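Last updated: 8 October 2019
27 shares | 2 comments

Aldana Troncoso starts every morning at Katness by looking at cables. "People want to see the arms move," she says. "I want to see the cable that runs to the gripper, because that's where my week gets ruined!"

She looks after the two-arm cell the team calls Oltovside, and she can talk about it for a very long time (we had 40 minutes and used all of them). The cable has to hang in a loop big enough for the wrist to turn freely. Too short and it tugs at the connector. Too long and it snags on whatever is on the table – in February she lost 2 days to exactly that.
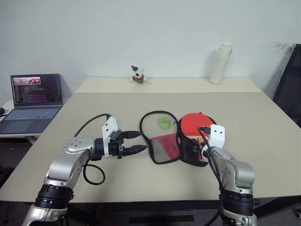 Both arms at the opened paddle case, with the left gripper's cable hanging in its loop.

Soft things are what she likes best. "A metal block forgives you. Fabric moves when you touch it, so if one finger closes a hair late, you see it right away." She checks the fingers for wear every 14 shifts, wipes them down, then runs each gripper open and shut while she listens. A dry one has a scratchy sound, she says, and she does a pretty good impression of it.

The joints get less attention than you'd think. She re-zeroes both arms after any bump, even a light one, and writes it in a paper notebook. The last entry she showed me was number 415.

What would she change? "The screws on the gripper housing," she says at once. "I'd make them all the same size. I have a drawer full of drivers for one little box – come and look at it!"

We went and looked at the drawer.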